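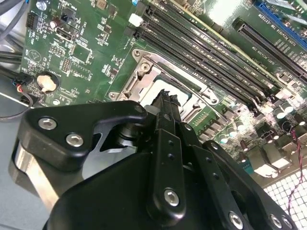 # Bridus: a parts record for desktop towers

Bridus is a table of notes about used desktop computers which were opened, checked and taken apart at the Culance workshop. One row is one part in one tower. The table has 2,162 rows and 10 columns, and it covers memory, processors, coolers, expansion cards, drives, power supplies and the small plastic pieces that hold these parts in place.

The first list was made by Notburga Wyss for our own shelves. Elias Khalaf later cleaned the column names and wrote the checks. This is the version of May 2025.

## Files

- `parts.csv`: the main table
- `towers.csv`: one row for each tower, with the case type and the shelf
- `words.csv`: our words for parts, with the other words people use for them
- `CHANGES.md`: corrections after the first release

All CSV files are UTF-8 and use a comma. Empty cells mean that we did not check. If we checked and the part is missing, the cell says `none`.

## Columns in parts.csv

| Column | Meaning |
|---|---|
| `tower_id` | the number written on the case |
| `area` | board, rear, front or bay |
| `part` | a word from `words.csv` |
| `slot` | position, where the part has one |
| `state` | fitted, removed, damaged or none |
| `latch` | open, closed, broken or not relevant |
| `label` | text of the label, copied by hand |
| `step` | when in the work the row was written |
| `who` | initials |
| `note` | free text |

## How a tower is recorded

1. Unplug the tower and lay it on its side, with the removable panel facing up.
2. Take off the panel and write `tower_id` before touching anything inside.
3. Record the board first. Start at the memory slots and continue with the processor, the cards and the coin cell.
4. Record the power supply and the drive bays.
5. Go back to the latches. Write a row for each one, also if the slot has no module in it.
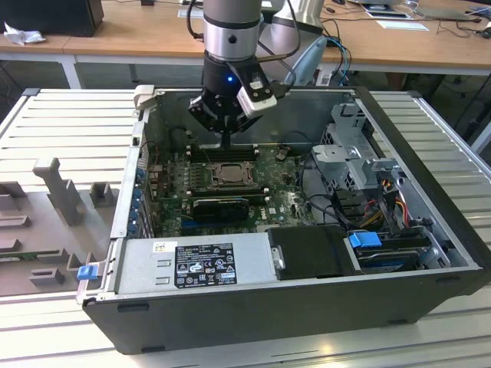
The board is recorded before the bays for a practical reason: when the drive carriers come out, cables move and can cover parts that were easy to see before. If a cable hides a label, leave `label` empty and say so in `note`. Please do not complete it from another tower of the same model. We did this in the beginning and had to delete many rows.

A processor with no cooler on it gets two rows, one for the processor as `fitted` and one for the cooler as `none`. An open socket with no processor also gets its own row. Pay attention to the difference between the socket and the metal part that holds the processor down, as both were called "socket" in the older notes. In `words.csv` the second one is `retention frame`.

## Words that caused problems

**Latch.** The plastic piece at the end of a memory slot. Clips on the rear wall that hold expansion cards are `card clip`, even if the maker's manual calls them latches.

**Carrier.** The plastic holder around a drive. The part you pull is `drive tab`. It is often blue, but color is not recorded as a separate column.

**Cage.** The sheet metal around the bays. Small bends in the cage go in `note`. They are `damaged` only if a drive cannot slide in.

**Board logo.** A Dell logo printed on the board goes in `label` for the row `mainboard`. It does not tell you the model, so do not use it for this.

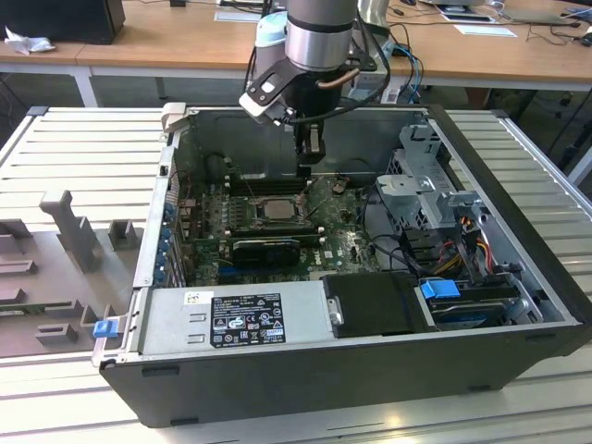
Power wires are recorded as a bundle and not one by one. The row says where the bundle starts and where it ends, if both ends can be followed by eye. Wire colors may be written in `note`, but we do not check them and you should not search by them.

## Known limits

- Only parts that can be reached with the side panel off are included. The back of the board is never recorded.
- `state` is about presence and visible damage. It does not say that a part works.
- Labels on power supplies have very small print. Expect typing mistakes, above all in the long serial numbers.
- Two people wrote most rows, so the style of `note` follows their habits. Elias writes short, Notburga writes full sentences.

## Checks

Run `check.py` after every edit. It reports unknown words, double rows and any latch without a slot. It does not correct anything by itself.

## Corrections

Send the `tower_id`, the row and your proposed text to Notburga Wyss at Culance. Corrections for the next version are collected until the end of June. Changes to `words.csv` take longer, because old rows must be read again.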